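November 23, 2025

Slept until almost nine, which never happens, and then lost the whole morning to the linen cupboard. I only wanted a pillowcase! But I pulled one out and the rest slid down on my feet, so I figured fine, today's the day.

Everything came out onto the bed. Tablecloths from Grandma's place in Risgate, six napkins with the blue edge (I swear there used to be more), and a stack of dish towels so thin you could read through them. Four of those went straight in the rag bag. I kept the one from the Prorberg trip even though it has a burn on it – I like it, and it's my cupboard.

Melina Politis called right in the middle and we talked for over an hour, mostly about her sister's move to Gethin and whether I'm bringing the sweet potatoes or the rolls. Rolls, I think. She says she irons her towels. I have never ironed a towel in my life and told her so, and she laughed at me for a good long while.

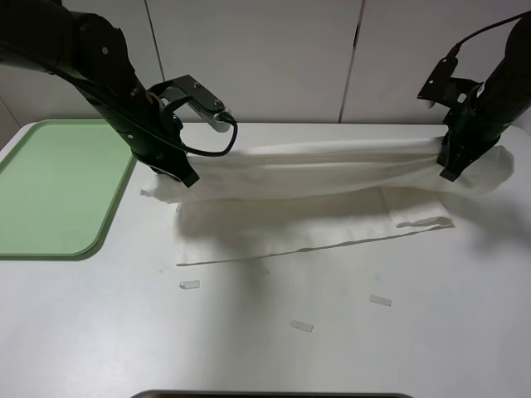 Folding is the part I always rush, and it shows by the time the door won't shut. So I tried going slower today, one piece at a time on a cleared table. A white cloth pulled out between two grips over a smooth white top like that is pretty much what I was after, held on the left and on the right with the middle stretched across. Mine kept sagging on one side and I had to start over with the big tablecloth, twice, and my arms are too short for it anyway.

Still, the two bottom shelves are done and the door closes. The top one can wait. Need to buy yeast tomorrow, and call Melina back about the folding chairs.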